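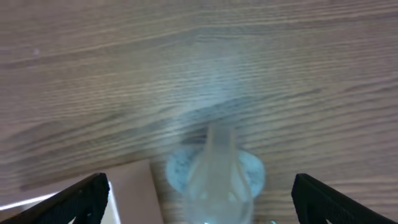 Wrist camera, gripper open over the clear bottle. The wood grain shows through the neck.

Plirora Bottle Grasp Set, README
Last edited Sun 27 April

Please read the part "Known fault" before you train anything on this data. The first release had a fault in the gripper signal, and a policy trained on it closed the fingers too early and pushed bottles over. The present release keeps the faulty episodes, but they are now marked.

What is in the set

The set has 2,916 episodes of one arm approaching, grasping and lifting light objects from a wooden tabletop. Most of the objects are plastic bottles, clear or translucent, with different necks and caps. Every episode has the wrist camera video, the joint positions, the commanded gripper width, the measured gripper width and a text instruction in English.

The arm is driven by the Brisodeo controller. The gripper has two black fingers with textured pads. The episodes were recorded by teleoperation at two stations, which we call Lebrun and Prostix. Both stations have the same arm model, but the gripper drivers are not of the same version, and this difference is where our trouble began.

Known fault: early closing

In January we trained a simple policy on the complete set and ran it at the Prostix station. With opaque objects the result was acceptable. With clear bottles the fingers often started to close while the bottle was still in front of the tips. One finger touched the shoulder of the bottle, the bottle tilted, and the controller continued to lower the wrist because it had received no contact signal. Twice the bottle was pressed between finger and table until the operator used the stop button. No person was hurt. One finger pad was torn and had to be replaced.

At first we believed that the camera was the only cause. Clear plastic is difficult to see from the wrist. The edge of the neck is weak against the grain of the wood, and when the arm moves, the motion blur makes it weaker. We spent too much time on changing the exposure, and the failures became less frequent but did not stop.

The real cause was found later in the log files. The older gripper driver at Prostix wrote the measured width with a delay, and after a communication error it repeated the last good value without any warning. In 101 episodes the measured width does not agree with the video: the numbers say that the fingers are closed when the video shows them open, or the opposite. The longest delay that we measured is 600 milliseconds. Almost all of these episodes contain clear bottles, because the clear bottles were recorded in the same week at the same station. So the policy learned a wrong relation between this kind of object and the closing moment.

We would like to say clearly that the blur and the low contrast are still a problem of their own. Correcting the timing does not remove them.

What was changed in this release

The 101 episodes have the field gripper_sync set to "bad". All other episodes have "ok". The video files were not changed.

The measured width in the bad episodes was left as it was recorded. We tried to shift it in time, but the delay is not constant inside one episode and the repaired signal was not reliable.

A new field, blur_flag, marks the frames where the wrist is moving fast. It is computed from joint speed and not from the picture, so it will miss some blurred frames.

The driver at Prostix was updated. It now sends an error and stops the arm when the width value is too old.

The default loader skips bad episodes. To load them, set include_bad_sync to true. Please do this only if you study fault detection.

Before you run a policy on a real arm

Limit the downward force in the controller itself. Do not depend on the policy or on the measured width for this.

Compare commanded and measured width during the run, and stop the arm when they disagree for longer than your driver normally needs.

Use empty bottles for the first tests. Keep hands outside the reach of the arm also when the arm is not moving, because a waiting command can still be executed after the connection comes back.

Open points

Four episodes from Lebrun show a small disagreement between width and video that we cannot explain. They are marked "unsure" in the notes column, and gripper_sync is "ok" for them. If you find the reason, please open an issue with the episode number and the driver version.

The text instructions do not use the same word for the same object everywhere. "Bottle", "flask" and "container" can all mean the same thing.

There is no depth data. We tested a depth sensor at Lebrun, but on clear plastic it gave mostly holes, and these recordings are not included.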